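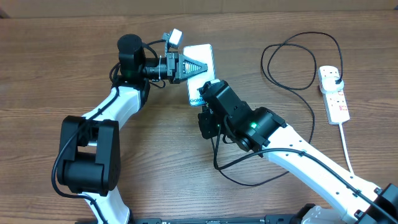
Can the Brakport two-arm kit pick up a phone and pass it from one arm to the other without dropping it?
With the stock fingers and the grip force set low, it handles a phone well. The rated payload is 400 grams per arm, and most phones with a thin case come in under that. You need to teach four positions and set one delay.

The steps below cover the standard kit with the Hosoda fingers and the Drikolus control software. If you bought the arms alone, you also need the rail and the second power adapter.

What you need
The assembled kit, fixed to its 846 mm rail
A table that doesn't rock
A power strip with a switch you can reach
A phone you don't mind scratching
A computer with Drikolus installed

Step 1. Clear the reach area
Switch the arms off and move each one by hand through its full reach. Anything the elbow can touch has to go somewhere else. The elbows swing wider than people expect, and on a narrow table they will find your coffee. Put the power strip off to one side and leave slack in every cable that goes to a wrist. A tight cable pulls the gripper off its position by a few millimeters, enough to miss the edge of a phone.

Step 2. Home both arms
Turn on the power and wait for the status lights to go green. In Drikolus, open Setup and choose Home Both. The left arm goes first. Keep your hands behind the rail until the second arm stops.

If one arm doesn't respond, check the plug at the base before you change anything in the software. It needs a firm push and there is no click.

Step 3. Set the grip force
Open Gripper, then Force. The scale runs from 1 to 40, and the factory setting of 20 is meant for wooden blocks. Set it to 8 for a phone. Use the same number on both arms or the stronger one will drag the phone sideways during the handoff. 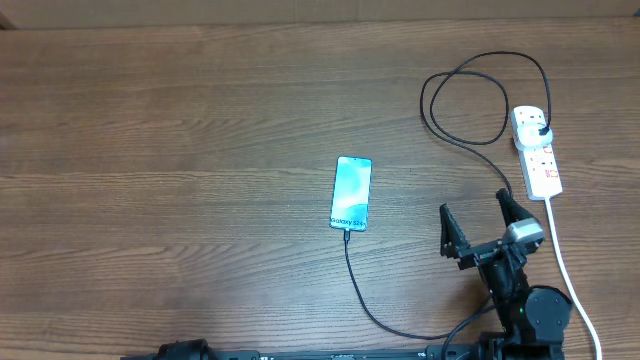
Rollberg Bench Guides
By the Rollberg kit desk
Filed under: Two-arm kits, Setup

Step 4. Teach the pickup
Lay the phone on the table with the long side pointing away from the rail. Put the first arm in Free mode and guide the open gripper to the edge of the phone. A phone lying flat gives the fingers very little to hold, so come in low and let the lower finger just brush the table. Save this as Position 1. Lift the arm a hand's width and save Position 2.

A phone on a charging cable can be used too, but add the length of the lift to the slack you leave. For the first few runs we suggest no cable at all.

Step 5. Teach the handoff
Close the first gripper on one end of the phone. Bring the second arm in from the other side and guide its fingers to the free end. Save Position 3 for the first arm and Position 4 for the second. Both grippers should meet the phone straight on. If the phone twists when the second gripper closes, one wrist is turned too far. Correct that wrist and save again.

Then set the release delay. The default is zero, so the first arm lets go the moment the second one reports contact. We use half a second.

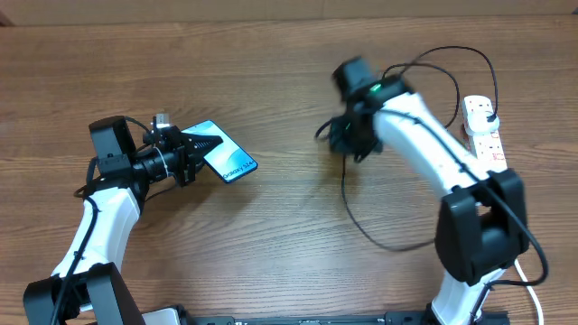
With the delay in place, run the whole sequence at quarter speed and keep a finger on the strip switch. Watch the cables as much as the phone. If a loop catches on an elbow, stop, reroute it and start over from Home Both.

Raise the speed one notch at a time. On our bench, 98 of the last 100 handoffs at half speed went through. The two misses were both at pickup, with the phone in a slick case. At full speed the arms shake a little when they stop, and we don't recommend it for anything with a screen.

If it doesn't work
Phone slips at pickup: wipe the finger pads, then raise the force by one.
Phone tilts after the handoff: teach Position 4 again, closer to the middle of the phone.
Arm stops partway: the joint got warm. Let it rest ten minutes with the power off.
Positions drift from one session to the next: tighten the base screws on the rail and home again.

Spare finger pads come in packs of four. The older gray pads fit but wear faster.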